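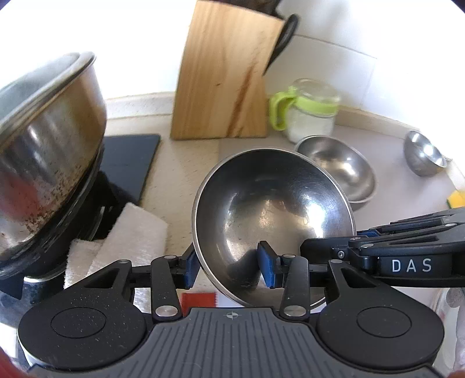 Skokidico Manipulation Group, Bench Notes

January, kitchen site, bimanual bowls

Task for this block is nesting: large steel bowl, medium bowl, small bowl, all starting on the counter. Two hand-held grippers, one operator. Renji Ichikawa on both hands for the morning, me on logging.

14:10. Count after the midday upload is 1098 episodes total for the bowl family, 54 of them new. Two dropped for tracking loss on the right hand. Both losses were during the handover, when the right unit goes behind the large bowl. Not yet clear whether it is the occlusion or the polished inner wall. The highlight on the right side of the interior moves with every tilt and the feature tracker likes to lock on to it.

Grasp notes. Left gripper takes the rim with one fingertip outside the bowl and one inside. Right comes in over the far side. Blue pads hold on the rolled rim if the approach is square. At a steep angle the rim rides up toward the top of the pad and the bowl swings. Keep the swings in the set if the operator recovers, tag them "recover". Discard only if the bowl leaves the counter.

Background: leave the pot, the cloth, the jar with the green handle and the knife block-sized wood piece where they are for this batch. Umen wants clutter held fixed inside a batch and changed between batches. Next batch moves the cloth and the jar, same bowls.

Instruction strings: still mixing "stack" and "nest". The Morikawa labelers treat them as different tasks. Use "nest" from here on. I will rewrite the old ones by script.

To do:
Recalibrate right gripper width, reads 2 mm open when closed.
Try a lower exposure, white tiles at far right are clipping.
Rerun the 14 episodes with no start marker.
Ask Renji for his approach order, his are shorter than mine.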